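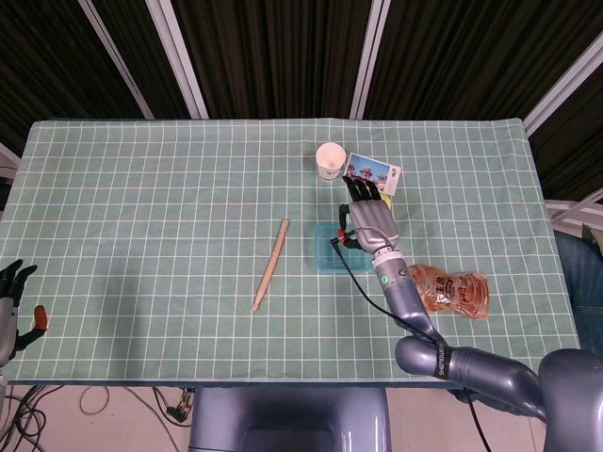 3.2 Course setting and task

The course was given at the Flandham campus in the spring term of 2022, beginning in April, and it was attended by 47 students of the second and third year. Most of them had already followed one lecture on kinematics, but only a few had worked with a real machine before. The students formed small groups, and each group received the same task, which we call the clearing task. A humanoid upper body with two arms and two five-fingered hands must take everyday objects from a table and place them in a tray. The groups wrote their programs in Mak, the teaching environment of our department, and recorded their demonstrations with the Wavutico software.

Figure 2. Working table of the clearing task, seen from the head of the robot. The right hand is over the light-blue tray. A paper cup, a picture card, a plastic bottle lying on its side and a wooden stick are on the cloth.

The objects were chosen by the students themselves. We asked only that they should be cheap, that they should not break, and that they should differ in the way a hand has to hold them. A paper cup is easy to reach but it is soft, so a group which closes the fingers too far will crush it. A flat card gave the most trouble, because the fingertips must slide under its edge or press it from above. Several groups wanted to remove the card from the task after the first week. We did not allow this, and we believe now that the decision was right, although it cost some of them many hours.

Each group could use the robot for 95 minutes per week. In the remaining time they worked with the simulator or with recordings of earlier sessions. In total 264 demonstrations were stored, and all of them were kept for the analysis, including the ones where an object was dropped. For every demonstration the group wrote a short note in which they said what they had expected and what they had observed. These notes are the main material of Section 4.

3.3 Assessment

The mark was given by 2 teachers, one from our department and one from the Dergate workshop, who did not see the marks of each other before the final meeting. Half of the mark came from the written report and half from the notes and the program code. The number of objects cleared had no influence on the mark. We told this to the students at the first meeting, and again when the groups began to compare their results.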